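Questions about the Prarton table top, trays and baskets

We collected here the questions which our customers send most often to the Clullside shop. If yours is missing, please write to us and we will add it.

**Is the grey top real concrete?**

No. The Prarton top only has the look of concrete, with cloudy lighter and darker patches. The pattern is different on each piece, so please do not expect that yours will be the same as the one in the shop.

**How do I clean it every day?**

Brush off the crumbs first, then wipe with a soft damp cloth and a little washing-up liquid. Dry it afterwards with a tea towel. Please do not use scouring powder — it leaves dull places which we cannot repair.

**Small specks are hard to see on the grey. What helps?**

Switch off the ceiling light and put a lamp low at one side. The specks then throw a small shadow and you find them at once.

**How much weight can the table carry?**

The table carries 100 kg when the load is spread over the whole top. Please do not sit on the corner.

**Can I put a hot pan on it?**

Only with a mat under it. The Amato tray is not a mat for hot things and can lose its shine. 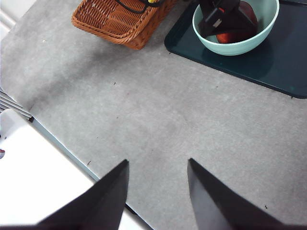 **How often should I wash a wicker basket?**

Twice a year is enough for a basket that holds dry things such as cords, keys or post. Shake it out, go over the weave with a dry paintbrush, then wipe it with a cloth that is almost dry. Let it stand in the air for 8 hours before you fill it again, and keep it away from the radiator.

**My tray shows streaks after washing. Is it damaged?**

Usually it is only soap. Rinse with warm water and polish with a dry cloth, always in one direction.

**Do you sell the trays without the table?**

Yes, all trays and baskets are sold one by one. The Prirnia baskets come back in stock in December.

**Will the basket scratch the top?**

It can, if there is sand or grit under it. Lift the basket when you move it — do not push it — and glue four felt pads to the bottom if it stands always in the same place.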